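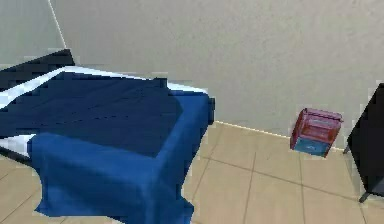

February, student film workshop, second notebook

Started just after four, finished when the heating went off. Writing this up now while I still remember which clip was which, because last time I left it overnight and spent half the next session hunting for a file called "final final sound".

Where we are with the entries

The pupils have 13 films in progress for the regional short documentary competition, and I've now watched every one of them in some form. A few are a proper rough cut with titles and everything. A few are a folder of interviews and a lot of hope! The one on the closing of the swimming baths is the furthest along and it's lovely, though it runs long. The limit is six minutes and it's sitting at nearly eight. I asked the group to find the two minutes they'd miss least and they came back having trimmed eleven seconds, so we'll have that conversation again.

The bus route film has the best interview of the lot (the retired driver, talking about the snow) and they've buried it at the end. Moved it to the front on a copy, just to show them. They didn't say much but I noticed they kept the copy open.

Sound

Most of the session went on this. We borrowed the two clip-on microphones that Mokosent lends out to schools, and they're a big step up from what we had, but they pick up everything. Jumpers, necklaces, a chair being nudged along the floor. I got everybody to record the same short paragraph three ways: mic on the collar, mic in the hand, mic taped under the edge of the table. Collar won easily if the person sat still. The hand was fine for the confident talkers and awful for the rest, who waved it about like a conductor. Table was muddy, don't bother with it again.

Note for whoever takes the next session: the receiver needs to be switched on before the clips, otherwise they blink at you and do nothing. Spent far too long on that. The spare batteries are in the Makex tin, top shelf, behind the paper.

Also did a bit on room sound. I had them stand in silence for a full minute and record it, which they found hilarious for twenty seconds and then went oddly calm about. It's such a useful thing to have when you're patching a gap. Three groups have laid it under their interviews already and you can hear the difference straight away — the cuts stop clicking.

Permissions and paperwork

Still the dull bit and still the bit that could sink us. Every person who speaks on screen needs a signed form. I went through the pile and we have 74 forms in, with a handful where the signature is there but the name isn't, so I can't tell whose they are. Those have gone back. The market film is the worst for this as they chatted to everyone who walked past. I've told them to use only the people they can find again.

Music is the other one. Somebody had a chart song under their opening and was crushed when I said no. Showed them the free library that Jurkex runs and they found a piano piece they now like better, or say they do.

Money

Van Rooij, the printers by the station, have offered 200 pounds towards the screening evening, which covers the hall and leaves a little for squash and biscuits. They'd like their name on the programme. Easy yes. I need to send them the wording and I keep forgetting, so it's going here in the hope that I read my own notes.

Things that went wrong

The big laptop filled up halfway through an export. It was old footage from the autumn, all still in there, so I've shifted it to the grey drive and checked that it opens. Two groups hadn't backed up at all. Had a small rant. One of them did theirs on the spot, the other "will do it at home", so chase that.

Next time

Titles and captions first, while they're fresh. Check spellings of every interviewee against the forms. Swimming baths group to arrive with six minutes, even a rough six minutes. Ask about the blackout blinds for the hall. Bring more tape.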